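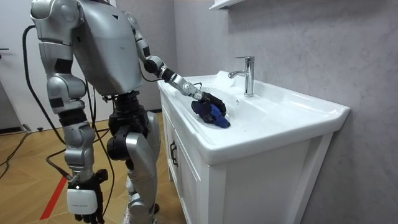 Washroom Package for Humanoid Robots: What to Buy and How to Plan

Baltstead supplies hands, wrist modules, cables and practice furniture to companies which already have a humanoid robot, or which have one on order. The Washroom Package is our set for basin and vanity cleaning. It is made for hotels, care homes, cleaning contractors and training centres that want to try this work in their own building before they decide on a larger purchase.

Wiping a basin is a small job for a person. For a machine it asks quite a lot: the hand must hold a soft cloth, follow a curved surface, and press enough to clean but with care for the tap and the rim. The other arm needs room to hang or to move without touching the door. For this reason we advise customers to plan the room and the robot together, and to put both in the same budget.

What the package contains

- One pair of multi-fingered hands, left and right, black
- Two wrist modules with mounting screws
- One full-size practice vanity, white, with ceramic basin and single-lever tap
- Cable set for power and data, 11 metres
- Floor marking tape, red, two rolls
- Cleaning cloths, blue, pack of 400
- Printed planning guide and room drawing sheet
- Two days of set-up at your address

The robot itself is not in the package. If you do not have one yet, please speak with us first, as the mounting parts differ between models and we need to know the wrist type.

Price and delivery

The monthly rent for the complete package is 1,070 euros, without VAT. The shortest rental is two months. After this time you can continue month by month, return the package, or buy it. When you buy, we take half of the rent already paid off the purchase price.

Delivery takes 11 working days from the signed order inside our normal area. For islands and mountain addresses we give a separate date. Transport in both directions is included, but a lift or a ground-floor entrance must be available. The vanity comes fully assembled and we can't carry it up the stairs.

The prices on this page are valid from 2021-01-25. Orders which were confirmed earlier in January keep their old price.

Costs that are often forgotten

Many customers compare only the price of the hardware. From our experience, the following points should also be written in the budget from the first day.

Staff time. One person has to be with the robot during all working hours of the trial. This person can't do another job at the same time. Please count the full wage.

Cloths and cleaning products. The pack of 400 is enough for a normal trial when the cloths are washed. If your hygiene rules demand a fresh cloth for every basin, order a second pack together with the first one. It travels in the same delivery and you pay no extra transport.

Finger covers. They become thinner with use and must be changed. One set comes already fitted. Spare sets are sold singly and in boxes of 11.

Electrical work. The robot and the computer should each have their own socket, outside the wet area. An older building may need an electrician, and the electrician may not be free in the week you would like.

Insurance. Ask your insurer in writing before the delivery. Some of them want to see the room drawing, and the sheet in the planning guide can be used for this.

Planning the room

The practice vanity is 90 cm wide and needs a wall behind it. Leave a free space of 2 metres in front and to one side. The robot stands close to the basin during the work, and the person who watches it should be able to walk behind it without stepping over anything.

Cables deserve more attention than they usually receive. With a cabled robot, decide on which side the cables will leave the body and keep this side free of foot traffic. If there is a door on that side, it should stay shut while the robot works, and another entrance should be used. The red tape is meant for marking the floor. It comes off wood-pattern flooring without marks if you remove it within two months. On waxed floors please test a short piece first.

Check also what hangs above the basin. A shelf or a mirror cabinet can be in the way of a tall robot when it leans forward. We ask for the height of its lower edge on the drawing sheet, and this is the measurement which customers leave out most often.

Light should be even. A strong lamp from one side makes reflections on chrome and on glossy ceramic, and the camera software has more difficulty to find the edge of the bowl. Normal ceiling light is enough in most rooms.

Which cloth is suitable

We deliver blue cloths since blue is easy to separate from white ceramic, for the camera and also for the person watching. You may use your own cloths. They should be thin enough that the fingers can close around them, and free of long threads. Sponges are possible but need another hand setting, which we can prepare before the delivery if you tell us in the order.

A customer's experience

Conceição Mendes plans the equipment purchases at Fleria, a group of small hotels. She rented the package for a first trial and then extended it. She wrote to us afterwards:

"We had calculated the rent correctly and the staff hours wrongly. In the second month we corrected it, and the trial became much calmer. I would advise others to begin with one room and one basin. Our people wanted to do the shower too, and I had to say no several times."

Service and spare parts

Telephone support is included on working days. A defective hand is exchanged, not repaired at your place, and the replacement is sent on the same day if you call before noon. Please keep the original case for the return. Damage from water which has entered through an open wrist cover is not covered by the warranty, so close the cover before every session, also before a short one.

How to order

Send us the room drawing, the model of your robot and your preferred week. Mutua Athumani in our planning office will answer with a written offer and, where it is needed, a list of questions. The offer is free and stays valid for two months. A visit to your building before the order can be arranged and is charged separately.

Related items

Bakke mobile cable stand
Rusosley wall panel, marble look, for practice rooms
Finger covers, box of 11
Blue cloths, pack of 400
Kitchen Package for Humanoid Robots
Room drawing sheet, extra copies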